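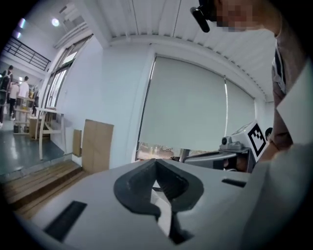

Does a big window make a room better to work in?

Sometimes, for part of the day, if you sit in the right spot and somebody has thought about the glare.

Embla Tangen
13 December 2018
41 shares · 12 comments

We use cookies to remember your settings. By staying on this page you agree to this. OK / Manage

I've read one too many listings for shared workrooms where the whole pitch is "large window, white walls, flooded with light." Going to grumble about it for a few posts.

First, "flooded." Think about what that word usually means when it's your room.

I rent half a day here and there in Plastton, so I've sat in a lot of these. The good ones and the bad ones have the same listing. Same adjectives, same chair by the glass with a plant next to it.

The thing the listing never has: which way the window faces. I ask every time. I have been told "outside."

North-facing I'll take. East is fine if you're a late starter. West in June, with a screen, after lunch – no thank you. You end up working with your back to the view you're paying for, and then your own shadow is on the table.

White walls get sold as if they do half the work. They do bounce light into the back of the room, I'll give them that. They also bounce it straight into your eyes when the sun comes round. A friend of mine painted hers a flat mushroomy color and I could suddenly read a page in there.

And a big window does very little for the person sitting under it with their head down doing close work. That person needs a lamp. Ask anyone who sews, or solders, or paints tiny soldiers.

9 shares

OK, so the window film. Several people sent me the Sirnden page after my last round of complaining. It's a clear stick-on film and the claim on the roll is "87% less glare."

Less glare than what? Measured where? At the glass, at the table, at noon, at the equator? I wrote and asked. I got a discount code.

I bought it anyway, with the code, because I'm weak. Did one half of the window and left the other half bare, so I'd have something to compare.

Result: I can tell which half has the film. It's the half with the bubbles.

To be fair, Judite Ramalho came by and sat at both ends with her laptop, and she thinks the film side is easier on the eyes. She also knew which side it was, so I'm not putting much weight on that. Next time I'll get her to come in when it's dark and guess.

(She says that makes no sense as a test. She may be right.)

22 shares · 6 comments

Blinds, then. A plain white roller blind gives you two settings: too much and gloomy. When the sun is directly behind it you get a glowing rectangle, and that's worse than the sun for some people. Me, for example.

The Ratine ones are a woven cloth and they do soften things. I sat beside one for a week and I'd buy it if the price were sane. The quote for one large window was 800, before fitting. For cloth.

Ute Rothe tells me her curtain is a cotton bedsheet on a tension rod and that it does the same job. I've been to her place at three in the afternoon. It does the same job.

Someone always says "just move the table." Yes! Please do! It's the best advice in this whole subject and it's free. Side-on to the window, so the light comes across your hands and no part of the glass is in front of you or behind you. If you're right-handed, have the window on your left.

Except in a shared room the tables are where the outlets are, and the outlets are where the electrician felt like putting them. So you get five people facing the glass and squinting, and the nice side-on spot has the printer in it.

14 shares

Now the big claim. The brochure for the Caldeira rooms says people near windows get 40% more done. There's a little star next to the number. I went looking for the star at the bottom of the page. There isn't one. I turned the brochure over.

More of what done? Emails? I've had very productive mornings in a windowless storeroom, mainly on account of wanting to leave it.

I believe people like windows. I like windows. I'd pick the room with one every time, and I'd probably be in a better mood by evening. What I don't believe is a percentage with a star that goes nowhere.

Also it's cold by the glass in winter. I have never seen this in a listing. You feel it on whichever arm is closest. Hiyori Hosoda keeps a second cardigan on her chair for the window arm and wears it half on, like a cape.

A thing to try when you go to look at a room: don't go at the time they suggest. They know when it looks good. Ask to come at the hour you'd be working, sit down where you'd sit, put your phone flat on the table with the screen off and look at it. If you see a bright window in it, that's what you'll see in your laptop all day.

I did this at a viewing and the agent thought my phone had died. He offered me a charger.

31 shares · 9 comments

Replying to a few of you in one go:

– Yes, matte screens help. They don't help with paper.

– No, I'm not going to try the tinted one. If I wanted a brown room I'd have stayed in the storeroom.

– Adelino Carvalho asks if cleaning the window makes the glare worse. I think a dirty one is worse, the grime lights up when the sun is low. But I've only got my own window to go by, and it's hard to get mine clean enough to check.

– Whoever said "close your eyes and enjoy the warmth," I hope your deadline goes well.

The film is coming off at the weekend. The instructions say it "peels away cleanly in seconds," so I've set aside the afternoon and a bottle of dish soap.

Small update: the first corner came away fine. The second left a strip of glue as long as my hand. I've written to Sirnden again. If it's another discount code I'll post it and one of you can have it.

Last updated: 3 days ago
18 shares · 7 comments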